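Sim-only training, same policy across three bodies: anyone tried to reproduce the numbers?
Forum > Manipulation > Papers and Preprints

gravelroad
Posted September 21, 2020

Has anybody here gone through the Haltari grocery packing writeup yet? The claim is that one policy, trained only in simulation, packs a basket with different hands on the ends of the arms and no retraining per hand. They get it by predicting where the object should go and letting a small per-hand module work out the grip. Stills from the sim environment, items around a lined basket on a table: 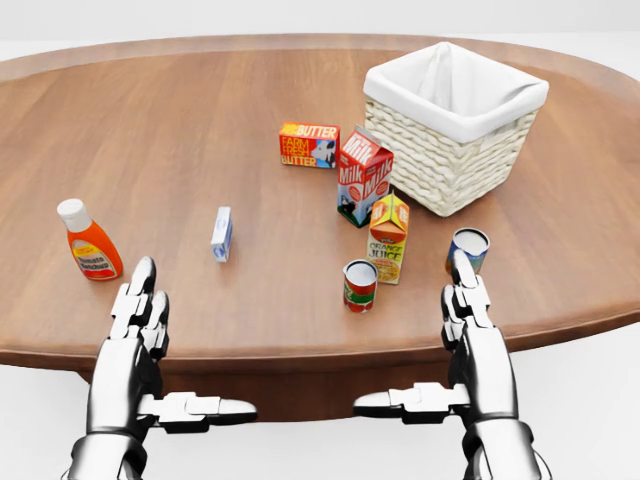
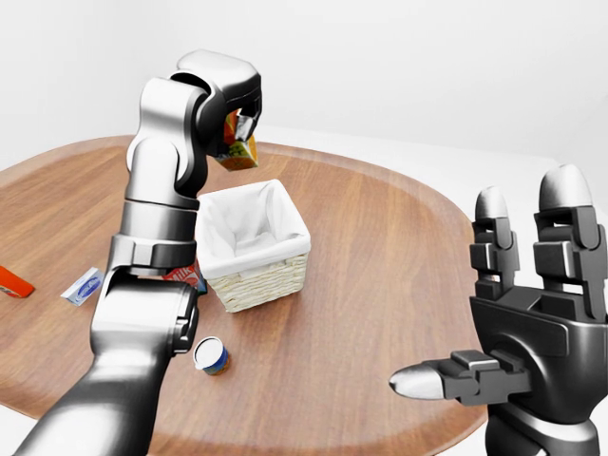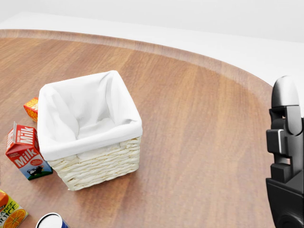 My trouble is with the headline table. They ran 700 episodes per hand and report that swapping the hand costs them 2 points of success. I have been doing grasping work long enough that a number like that makes me check whether "success" means what I think it means. It's in the appendix and it says the item's center has to be inside the basket volume at the last timestep. Nothing about whether it landed on its side, nothing about what it did to whatever was already in there, nothing about how long it took.

So a carton that gets flung in from above counts the same as one that gets set down. I'd like to be wrong.

----

tinsnips
Reply to gravelroad

You're not wrong about the metric but I think you're reading it meaner than you need to. Everybody in this corner uses center-in-volume. If they had made up a stricter one we'd all be complaining that we can't compare it to anything.

The part I found interesting is the split between object goal and hand module. Prior stuff I've used ties the whole policy to one hand's joint layout and you start over when the hardware changes. Even if the 2 points turns into 10 on a stricter metric, that's still a result.

----

gravelroad

Sure, but then report both. It costs them one more column. They have the sim state, they can compute whatever they want from the logs.

----

odd_lot_59

I'm less bothered by the metric than by the baseline. Go look at what they compare against. The "single hand" baseline got the same total number of training episodes as the shared policy, fine, but it was tuned on the two-jaw gripper and those settings were carried over as is to the fingered hands. Of course it does badly there. I'd bet half the gap closes if you give each baseline its own learning rate.

I reviewed something last December with the same problem and the authors fixed it in a week, and the gap got a lot smaller. Still there though.

----

mulchpile
Reply to odd_lot_59

Where do you see that the settings were carried over? I read that section twice and it just says "default settings."

----

odd_lot_59
Reply to mulchpile

Config files. There's one config for all the baselines and the commit that added it only mentions the gripper. I suppose they could have run a sweep and not checked it in.

----

mulchpile

OK, that's a pretty thin thread to hang "the baseline is broken" on. Could be true. I'd ask them before saying it in public.

----

odd_lot_59

This is a forum. And I said I'd bet, I didn't say I knew.

----

palletjack

Coming at this from the warehouse side. We trialed Ferraro arms at our Lillport site and what killed us was never "does the item end up in the tote." It was soft packaging, and torn labels, and two items stuck together. A gable-top carton in a simulator is a rigid box with a picture on it. A real one that's half full sloshes, and if you pinch it near the fold it dents and then the grip is gone.

I don't see one word about deformable contact in the paper. They randomize friction and mass and lighting and call it a day. Same with the liner. A cloth liner is the first thing a fingertip is going to catch on, and I'd want to know if theirs is simulated as cloth or if it's just a mesh shaped like cloth.

----

tinsnips
Reply to palletjack

It's a fixed mesh, they say so in the asset list. But they also don't claim any real-world transfer. The title says simulation, the abstract says simulation. I don't think you can knock a paper for not doing a thing it says it didn't do.

----

palletjack

I can knock the last paragraph of the introduction, where they say it "opens the door to low-cost deployment across mixed fleets." That's a claim. You don't get to write that and then hide behind the word simulation.

----

tinsnips

Fair. That sentence should go.

----

gravelroad

Update. I got their environment running over the weekend and rolled out the released checkpoint with my own scoring on top. Only did 100 episodes on one of the fingered hands because my machine is slow, so treat this as a sniff test and nothing more.

With their metric I got close to what they report. No complaints there, the checkpoint does what they say it does.

With mine (item inside the basket, upright if it started upright, speed under a limit at release, no other item pushed off the table) it drops to 59. Most of the loss is the upright condition. The release speed one almost never triggered, so I take back the "flung" comment. It lets go a bit high but it isn't throwing things.

I haven't run the two-jaw gripper yet, and that's the run that would tell us if the hand swap is really as cheap as they say.

----

mulchpile
Reply to gravelroad

Nice, thanks for doing it. Is upright even part of the goal the policy gets? If the goal is position only then you're scoring it on something it was never told about.

----

gravelroad

Position plus a yaw angle. No tilt. So yes, you could say I'm grading it on a test it didn't study for. My answer is that people who pack groceries care which way up the milk is, and the task is called grocery packing.

----

mulchpile

Then the complaint is with the task definition and the method might be fine. Those should be kept apart. I'd be curious what happens if you feed it a full orientation goal and retrain.

----

odd_lot_59

With what compute? They used a cluster. I have one card and it's also my display.

----

stilt_walker

Nillia put out a similar environment with the orientation goal already built in, if somebody wants a starting point. The assets are uglier and the contact settings need work out of the box (turn the solver iterations up or small objects will jitter forever). But the scoring script is easy to change and it logs every contact, so you could check palletjack's liner thing too, at least as far as how often the fingers touch the basket wall.

One thing I haven't seen raised is the choice of start positions. From their sampling code, items never spawn touching each other and never spawn within a hand's width of the basket wall. That takes out most of the hard grasps. With a two-jaw gripper you need room on both sides of the thing, and with a big multi-fingered hand you need even more. If you let items spawn crowded I'd expect the hands to come apart from each other pretty quickly, and that would hit the main claim a lot harder than the upright business.

----

tinsnips
Reply to stilt_walker

Did you check the version tag? The margin was shrunk in the later release. I had items landing quite close to the basket when I ran it.

----

stilt_walker

I was on the older tag. Pulling the new one now. The no-touching rule between items is still in there from what I can see in the diff, so half my point stands.

----

palletjack

Half is plenty. Nothing on a real shelf is spaced out politely.

----

gravelroad

OK so the list for my next run is the two-jaw gripper with both metrics, the new tag, and a crowded spawn setting if stilt_walker will post the patch. I emailed the contact address to ask about the baseline sweep. No reply so far. I'll put the logs up in this thread when the gripper run finishes.

----

stilt_walker

Patch is in my next message as soon as I strip out my file paths.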